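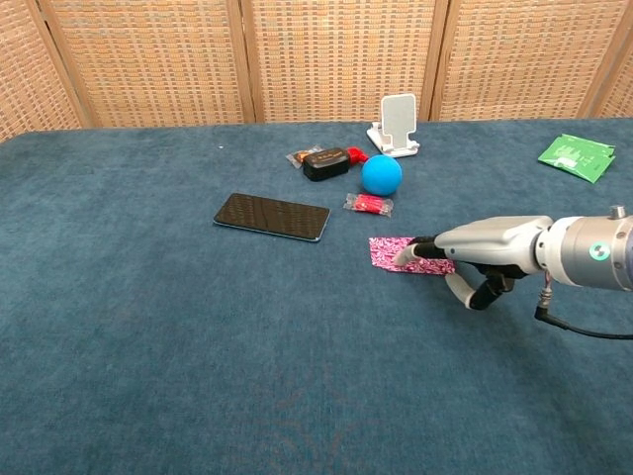

Wouldn't a plain tray do the same job, came the remark from the next bench, before I had even written the heading. Fair question. I have no good answer yet, and the supplier's sheet doesn't have one either.

Nov 8, 2024. Table covering and screen, display bench.

What we are supposed to be finding out: whether a carpeted tabletop with a woven screen behind it is a better place to lay out small stuff than a bare bench. Hendis says carpet stops things from wandering and is "calmer to look at." The second half of that I can't test. The first half I can, sort of.

Carpet is the teal-blue one from Derkthorpe. It has a bit of texture, not much. Phone stand went toward the back, close to the screen. Ball in front of it, the black box and the snack packet off to the left, the little packet of red things nearer the front. I used what was lying around, so don't read anything into the choice.

Ball: sky blue, smooth, put down by hand and let go. It stayed where I left it. I bumped the table leg with my knee, twice on purpose and once not, and it stayed through that too. Then I put a folded card under 2 of the legs and it rolled off toward the window side straight away. So the carpet is good for a level table and a gentle knock. A level table would have been good for a level table.

Packets: no movement at all, but crinkly plastic doesn't slide much on bare wood. I did the same knock on the bare bench with the small packet and got the same result. Hendis would call this a pass for carpet. I'd call it no difference.

Phone stand: this is where I expected trouble, and I still do. A flat base on pile is never as steady as on something hard. Empty, it's fine. With my phone in it and a finger tapping the screen, it rocked. Need to repeat with a heavier phone and with the stand on a coaster.

Screen: tan basket weave between wooden posts. One of the posts toward the left leans slightly. I straightened it in September and did not expect to be looking at a lean again. Bandavstead claims the panels cut glare by up to 25 percent. No idea how they measured that through a weave full of holes, and there is no method given on the sheet. I'm leaving the number out of our summary until someone shows me.

Looks: yes, all right, it looks nicer. Blue ball on teal carpet is a poor match if you need to find the ball in a hurry, though. The bright red plug-looking piece by the black box I could pick out from the door.

Cleaning: crumbs, 20 minutes with a brush, still some left in the pile. Bare bench takes one wipe. This should go in the Org write-up near the top and I suspect it won't.

To do
Repeat tilt with 1 card, then none
Coaster under stand
Post on left, check the hinge before blaming the floor
Ask Bandavstead for the glare method
Try the tray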